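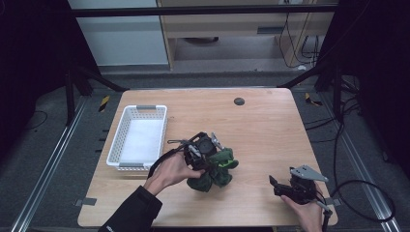
Tidying of Soft Things at Home
Project report, Furness College, April 12, 2022

In our course we had to choose one small housework and study it well. I chose the putting away of soft things, such as towels and plush toys, into an open basket. The white plastic kind with holes in the sides is common in my building, and many families put a flat sheet on the bottom. 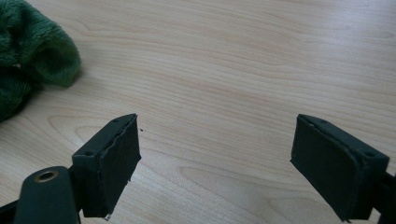 R. Dagdag

Method. I worked on this during 3 weeks in March. A terry towel was put away in two ways, folded and crumpled. The folded towel stays flat on the basket floor. The crumpled one opens again slowly and takes the place of the next thing. Plush toys I did not fold, I only laid them on top.
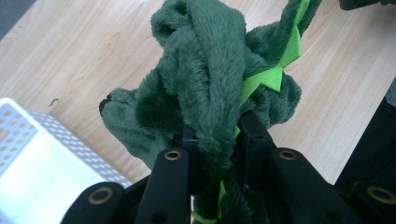

Should a plush toy go in the same basket as the towels?
It can, if the towels go in first and the toy is clean. Long fur collects lint from terry cloth, so I prefer to lay a thin cloth between them.

The table of results is in Appendix 6.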